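Reading time: 4 minutes
Print | E-mail

# Gear-on-rail gripper trials, data card

Hi, and thanks for downloading this thing! I'm Houda Kettani, I put the set together, and I'm the person to bug when a file won't open. It's a comparison of finger shapes and camera spots on a two-arm bench, all done with the same dumb little job: a blue plastic gear and a piece of aluminum extrusion. I picked the gear because it's slippery, it has fine teeth, and I had a drawer full of them.

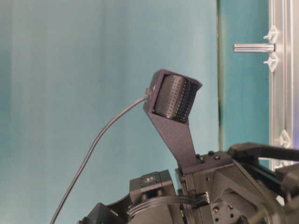
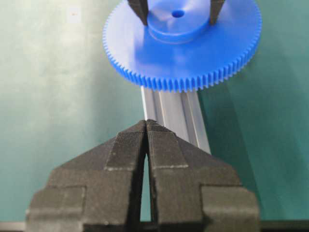
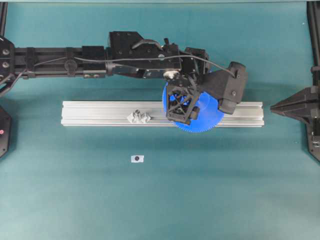
I started out wanting to know which fingers I should print more of, and then it kind of grew (you know how that goes). There are 593 episodes in the release, cut down from 1,431 that I recorded. Most of the ones I threw out were my own fault: I'd bumped a camera, or started recording before the arms were homed, or just wandered off with the recorder still running.

## What I was comparing

Two finger styles, which I call "solid" and "lattice" in the metadata. Solid is a chunky printed finger that tapers toward the tip. Lattice is an open strut design that's supposed to give a little when it meets a round edge. You'll find both in the `finger_left` and `finger_right` fields, and yes, they can be different on the same gripper! I mixed them on purpose for a good chunk of the runs and I'm really glad I did, those are the ones I keep going back to.

I also tried two controllers. Nerov is the one I've used for years and Donley is newer and a lot smoother on slow moves. Donley does have a habit of easing off the grip force at the end of a motion, so if you see a gear sag right before the release, check the `controller` field before you blame the fingers. I blamed the fingers for all of January.

## My opinions, for what they're worth

Grab the hub if you can. Holding the gear by its rim works okay with the lattice finger on one side and something padded on the other, but I got the most repeatable placements from a pinch on the hub. Solid fingers win there and it isn't close. On the rim I'd go lattice every time.

For cameras, the wrist view is great for lining things up and pretty useless for telling how far off the rail you are. Use it together with the head view. The fixed view I mostly kept for checking cables, and it saved me twice.

## Files

- `episodes/` has one folder per run, with joint logs and video
- `calib/` has camera calibration, redone whenever I moved something
- `notes.csv` is my own comments, typos included
- `somboon_v1/` is the older format, only there for people with Somboon scripts

Video and joint logs share a clock. In 27 episodes the wrist video starts late, and those have `late_wrist` set to true. I left them in, they're fine for training if you trim the front.

## Known problems

The grip force column is raw motor current, not newtons. I never got a scale factor I believed in. Also, 38 runs have the finger fields swapped left for right, and they're listed at the top of `notes.csv`. I'll fix them in the next version, promise.

If you use the Firado loader, set `strict` to off or it chokes on the empty comments. Questions and bug reports go to the issues page, and please put the episode number in the title!

Print | E-mail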